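Notes on the Ironing of Table Linen
Oct 28, 2019
Filed under: Household, Linen, Correspondence

The previous entry on this blog, concerning the storage of tablecloths, produced more letters than I had anticipated. Most of them asked the same thing in different words: how should a linen cloth be ironed, and does it need to be ironed at all? I set out my own practice below. It has been formed over 21 years of keeping a household in which the table is laid with cloth every evening, and it differs in several respects from what is printed on the care labels.

On the question of necessity

Linen does not require ironing in order to be clean or serviceable. A cloth that has been shaken out, pulled square while damp and dried flat will lie acceptably on a table, and there are houses where this is the settled custom. I have no quarrel with it. The pressed cloth has a different character. It reflects light, it resists a spill for a moment longer, and the creases of the fold, if they are straight, give the table a certain order before a single plate has been put down.

My own rule is that everyday cloths are smoothed by hand and cloths for guests are pressed. Napkins are always pressed, as a crumpled napkin is unpleasant to handle and takes up twice the room in the drawer.

On dampness

The greatest part of the work is done before the iron is switched on. Linen must be ironed damp. By damp I mean that the cloth feels cool against the inside of the wrist and leaves no wetness on the skin. A cloth taken from the line at this stage can go straight to the board. One that has dried fully should be sprinkled with warm water, rolled tightly, placed in a cotton bag and left for up to 8 hours. Steam from the iron is a poor substitute. It wets the surface and leaves the middle of the thread as dry as it was.

Lucienne Delaunay, from whom I learned most of what I know on this subject, rolled her cloths in the evening and ironed them before breakfast. She kept a bowl of water and a small bundle of birch twigs for the sprinkling. I use a plant mister, which she considered a lapse in standards and mentioned at every opportunity.

In warm weather the rolled cloths should not be left overnight. Mildew takes hold in linen quickly, and the gray specks it leaves are very difficult to remove. Should the ironing have to be put off, the roll may be kept in the refrigerator, on a shelf away from anything with a strong smell.

On the board and the table

A standard ironing board is adequate for napkins and runners. It is unsuited to a full tablecloth, which will trail on the floor on one side while it is being pressed on the other. For large pieces I clear the dining table, lay down two folded wool blankets and cover them with an old cotton sheet, pulled tight and tucked under. The blankets must be wool. Synthetic fleece may melt under a linen setting, and the mark it leaves on a tabletop is permanent. I write from experience.

The finished part of the cloth should be allowed to slide over the far edge of the table onto a clean chair. It should not be folded yet.

On the order of work

Begin with the hems. Press them on the wrong side, working from the corners toward the middle, so that any fullness is spread along the edge and does not gather at the corner in a pleat. Next press the body of the cloth, again on the wrong side, following the thread. Plain linen may be finished there. Damask is turned and pressed once more on the right side, which brings up the pattern.

Embroidered cloths are laid face down on a thick towel. The iron is lowered and lifted over the embroidery - it is never pushed across it. Openwork and drawn thread are treated in the same manner, with a thin cloth between the iron and the work.

The iron should be hot and reasonably heavy. Mine is an ordinary household model with nothing to recommend it beyond its weight. I empty the tank after every use and stand it upright until it has cooled completely. Once a month I wipe the plate with a cloth dampened with white vinegar.

On starch

Opinion is divided. I use a light starch on napkins and none on tablecloths. A starched cloth looks very well for one evening, but the folds become brittle, and in a cloth that is stored for long periods the thread can crack along them. Any piece that will be put away for more than a season should be washed free of starch first and stored unpressed. It can be ironed when it is next wanted.

For those who prefer to make their own, one level tablespoon of cornstarch in a quart of cold water gives a light finish. The mixture settles and must be shaken each time it is used.

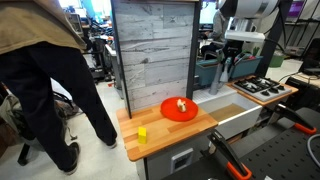
5 min read

On folding

Fold a tablecloth lengthwise with the wrong sides together, so that the right side is outward and the center crease stands up when the cloth is opened. Fold lengthwise again, and then crosswise as many times as the shelf demands. The lengthwise folds may be pressed lightly. The crosswise folds should not be pressed at all. A cloth opened on the table will then show straight lines running its length, and the others will drop out within the hour.

A reader has asked whether cloths may be rolled onto a cardboard tube. They may, and for large or old pieces I would recommend it, provided the tube is first covered with undyed cotton or acid-free tissue. The difficulty is one of space. I have room for three tubes, on top of the wardrobe, and these are reserved for the cloths that came to me from my grandmother's house.

Square napkins are folded in four and stacked with the folded edges facing the same way. I do not fold napkins into shapes. The additional handling does nothing for the linen, and guests are seldom sure whether they are permitted to take the thing apart.

On scorching

A faint yellow scorch on white linen can often be lifted. Rinse the place at once in cold water, lay the cloth in the sun while wet, and moisten it again as it dries. Two or three days may be needed. A brown scorch means that the fiber itself has been damaged, and no treatment will restore it. I have one cloth with such a mark, close to the hem, and I lay it so that the mark falls at my own place.

On corrections to the previous entry

Two readers wrote to point out that I had recommended cedar blocks without adding that the wood should not touch the linen directly. They are correct. Cedar contains oils that will stain over time, and the blocks should be wrapped in muslin or kept on a separate shelf. The earlier text has been amended.

I was also asked where I obtain cotton bags for the damp rolls. They are old pillowcases.

The next entry will deal with wax, red wine and beetroot, in that order. Letters on those subjects may be sent to the usual address and will be answered as time allows.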